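La noche que Plodunlow tuvo mar 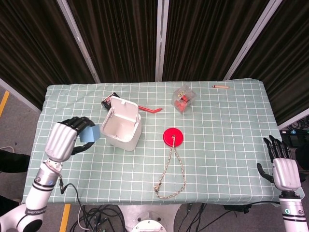

El mantel verde de cuadros blancos.

¡Y entonces subió el agua! Ecaterina lo vio primero desde la ventana de la cocina: una lengua azul que venía por la calle Hao, lamiendo los portales, a 497 kilómetros de la costa más cercana.

—¡Anca, despierta, que ha llegado el mar!

Anca bajó en camisón, tan contenta que se olvidó de las zapatillas. A sus 68 años nunca lo había visto (¡nunca!) y ahora le mojaba los tobillos, salado y lleno de pececillos que brillaban como cerillas.

Todo el barrio salió. Maricica Jitaru remaba en una artesa cantando a voz en grito, y el viejo Endel, que había sido marinero de joven, lloraba y reía y daba órdenes a todo el mundo: ¡a babor, a babor la panadería!

Al amanecer el agua se fue por donde había venido. Anca se quedó en el escalón con una caracola en el regazo, escuchándola.

—¿Qué dice? —preguntó su hermana.

—Que vuelve en febrero.

Usamos cookies para mejorar tu visita. Aceptar | Configurar

Comentarios

Selorm Aidoo: ¡Lo de la artesa, qué maravilla! Quiero más de Maricica.

Bianca Vlad: Mi abuela vio el mar a los 62 y también se descalzó.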